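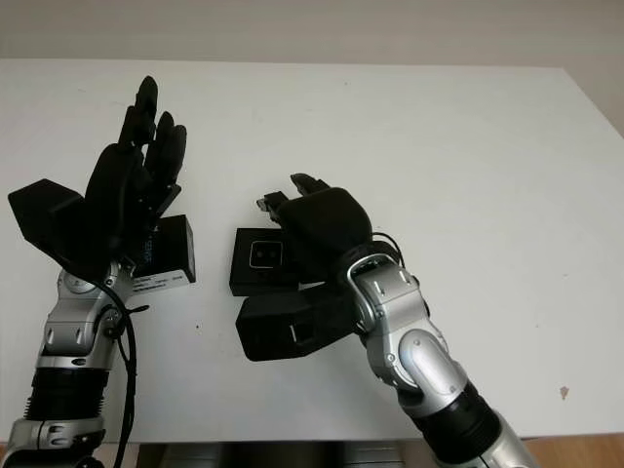
Sonden opened its packing site to visitors on 10/29/19, and I went with Liya Worku, who buys small parts for Tekitz. We signed in, left our coats and were taken upstairs to the benches.

The tables are plain white with nothing stored on them. Wubit Woldegiorgis, who showed us the floor, said the old ones had shelves over the top and small boxes kept getting lost on them. They were replaced in April.

Most of the talk was about boxes. The site handles 92 kinds, nearly all small enough to hold in one hand, and each gets a printed label.

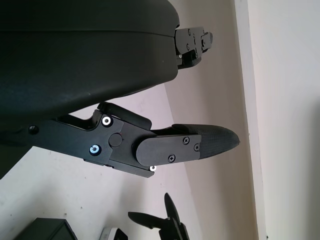 Liya asked about mixed orders. The minimum is 300 boxes - higher than she wanted - but two customers can share a run if the box size is the same. Weldu and Plusen already do this.

The visit took 2 hours with coffee. Parking is behind the building, and the side door is the one to use.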